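October 14, 2019

Woke up before the alarm again and lay there listening to the rain in the gutter, which still needs clearing. I've been saying that for weeks. Anyway, I got up, made toast, burnt the toast, made more toast, and finally sat down with the box of Gran's letters I'd been putting off opening.

Well! I should have done it ages ago. I'd expected birthday cards and gas bills, and there were some of those (she kept everything, bless her), but underneath was a whole bundle from her friend in Alberg, the one she used to go walking with before she got married. I only ever heard the name once or twice as a child and I'd always thought it was a man. It was a woman called Greta who ran a boarding house and had very strong opinions about soup. There are pages on soup. She thought barley was for invalids and said so in nearly every letter.

I read until gone eleven and my tea went stone cold. There's a lovely bit where Greta describes walking over to Lacerda in the snow to fetch a clock, and the clock striking the whole way home inside her rucksack. I laughed out loud, on my own in the kitchen, and then felt a bit weepy, because Gran would have read that same page and laughed too, and she never told us.

Rosimeire Aguiar rang at lunchtime about the choir. We are doing the Christmas concert after all, in the hall at Flunside, and I've been put with the altos again even though I can hardly get down to the bottom notes these days. She wants the programme settled by the end of October. I said yes to everything, as usual, and then remembered I'd also said yes to making mince pies. Must look out the big tin.

After that I walked into town to pay the money in for the hall roof. We've got £1,756 now and we need £2,158, so it's not so far off, and Sixten Tangen thinks the book sale will do a good part of the rest. I'm less sure. Last time we were left with four boxes of cookery books and that atlas. But he is a cheerful soul and it does me good to be near it, so I kept quiet and bought a raffle ticket off him.

I got soaked on the way back – properly soaked, shoes and all – and had to hang everything over the bath. Then of course I couldn't settle to anything. I did half the ironing and wrote two lines to my cousin in pencil. She's the only one left who might know what became of Greta.
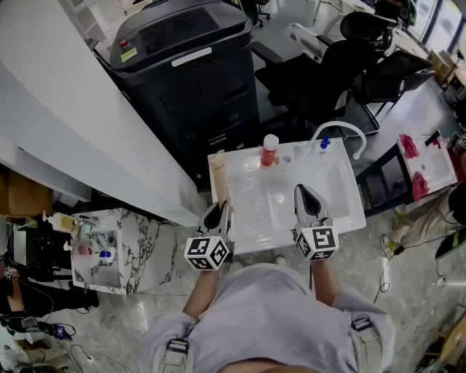

What I'd really like is to copy the letters out in order, so the family can have them without everybody pawing at the paper. Some of it is so thin you can read both sides at once, and her sevens look like ones, so the dates are a muddle. I might start with the clock one. It would take me most of the winter, but what else is there in January?

Supper was leek and potato soup (no barley, in Greta's honour) and it was rather good, though I was heavy-handed with the pepper. I watched the second half of something about canals and missed the ending as I'd nodded off.

Things for tomorrow: stamps, flour, ring about the gutter, find out whether 30 mince pies is enough for the choir and the audience or just the choir. And put the letters somewhere dry. I've left them on the piano for tonight with a plate on top.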